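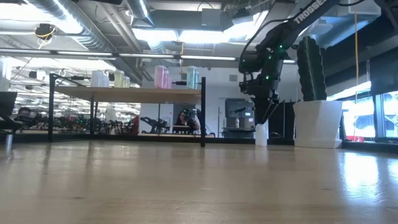 4.2 Pledge Timing and Site Announcements

The survey covered 1031 households on the mailing lists of two community museums, Flostulstead and Conbridge, both of which raised building funds before a site had been secured. Each household was coded by the date of its first pledge and by distance from the planned site. Pledges made through an employer were left out, as the donor's address could not be confirmed.

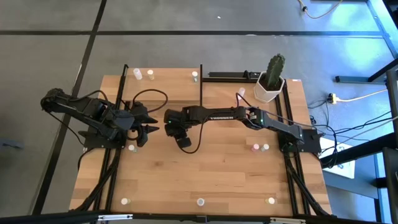
Following Wysocka and Tokarz, a pledge was treated as linked to an announcement if it arrived within 30 days. The window is longer than the one used by Vanags, who worked with online gifts only; mailed cards at Conbridge were often logged in batches. Pledges under 100 dollars were kept in the sample but entered as a separate group. The plot of pledge size against distance is given as Figure 4 in the appendix.
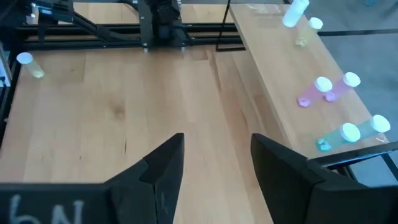 Distance had a weak effect at Flostulstead and none at Conbridge once prior membership was included. Kauppinen coded the free-text replies, and Rutkowska checked them against the pledge cards. Disagreements over the donor's stated motive were resolved before the models were run.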